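Ticket 884: Gripper stops short on dark garments, width reads as closed
Project: Vusley (garment handling, hand-held gripper)
Opened by: Roos Smits
Assigned to: Bence Kiss
Severity: 2
Status: Closed, one follow-up open 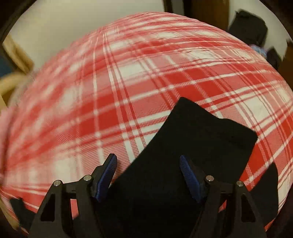 Summary
When the operator brings the fingers down on a black garment and squeezes the trigger, the logged finger width drops to zero while the fingers are still open. The grasp is then tagged as "closed, empty" and the episode is rejected by the import step. On light garments the same tool logs the width correctly. The fault showed up after the tool came back from the Clakness bench with new fingertip pads.

Environment
Tool: hand-held gripper, two-finger linkage, blue ribbed pads
Width source: camera, tracking the pads by color and edge
Logger: Mevgate build 40
Material: mixed clothing on a patterned cloth cover

Steps to reproduce
1. Power on the tool and wait for the logger to show ready.
2. Run the open/close calibration over a plain light surface. It passes.
3. Lay a black garment on the cover.
4. Approach from above with the fingers fully open.
5. Squeeze slowly and watch the width value.

Expected: width falls smoothly from fully open to the thickness of the fabric.
Observed: width holds at fully open, then jumps to 0 as soon as the right pad is over black fabric. It stays at 0 until the tool is lifted away.

Log

Entry 1, Roos Smits, June 1, 2019
Ran 100 grasps on black garments. Around half were rejected with the false zero. Repeated with a gray towel and got no rejects. Battery changed, cable reseated, no difference. The trigger feels normal and the linkage moves freely. Raw video attached to the session folder.

Entry 2, Bence Kiss
Checked the linkage first. Pins are tight, no side play in either finger, return spring is fine. Measured the opening with calipers at three trigger positions and compared with the log over a light background. Values agree. The mechanics are not at fault.

Entry 3, Bence Kiss
Played back the rejected episodes one step at a time. The left pad is tracked all the way through. The right pad is lost when its backing has nothing but black cloth behind it. The tracker looks for the outline of the dark backing piece before it looks for the blue pad. No outline, no pad. With one pad missing, the logger should report "width unknown". It writes 0.

So there are two faults:
a) The tracker depends on an outline that disappears against dark fabric.
b) A missing pad is written as zero width.

Entry 4, Nadège Bailly
Confirmed (b) in the code. The default for a missing value was changed in the last build when the width field became mandatory. Patch is ready. A missing pad now gives an empty value and a warning tone.

Please treat (b) as a safety matter too. The same width field is used by the Hiebert arm cell, where zero means the fingers are shut and the arm is allowed to move at full speed. A false zero with the fingers open around something would release that limit. I have asked Mechthild Stöckli to hold the cell at reduced speed until the patch is on.

Entry 5, Mechthild Stöckli
Cell limited to reduced speed in the controller, key removed. No false zeros found in the cell's own logs, but it has only handled white stock so far.

Entry 6, Bence Kiss
For (a), changed the search order. The tracker now finds the blue ribbed pad first and uses the backing outline only as a check. Had to narrow the blue range, as the first attempt picked up a pair of jeans.

Tried a strip of white tape on the backing as well. It works but it peels after a short session and snags on knitwear. Removed.

Entry 7, Roos Smits
Repeated the test with the patched logger and the new search order. Same garments, same cover. No false zeros. Two episodes gave the warning tone, both with the pad buried in a fold, and both were written as empty values. That is the correct behavior.

Entry 8, Mechthild Stöckli
Patch installed on the cell. Covered one pad by hand with the arm locked out. Width went to empty and the speed limit stayed on. Full speed restored.

Resolution
Logger patched, tracker search order changed. Old episodes on dark garments can be reprocessed from the raw video. Do not correct the width values by hand.

Follow-up
Navy and royal blue garments have not been tested against the narrowed color range. Kalliopi Papadakis to run them before the September release. Until then, leave blue items out of the sessions.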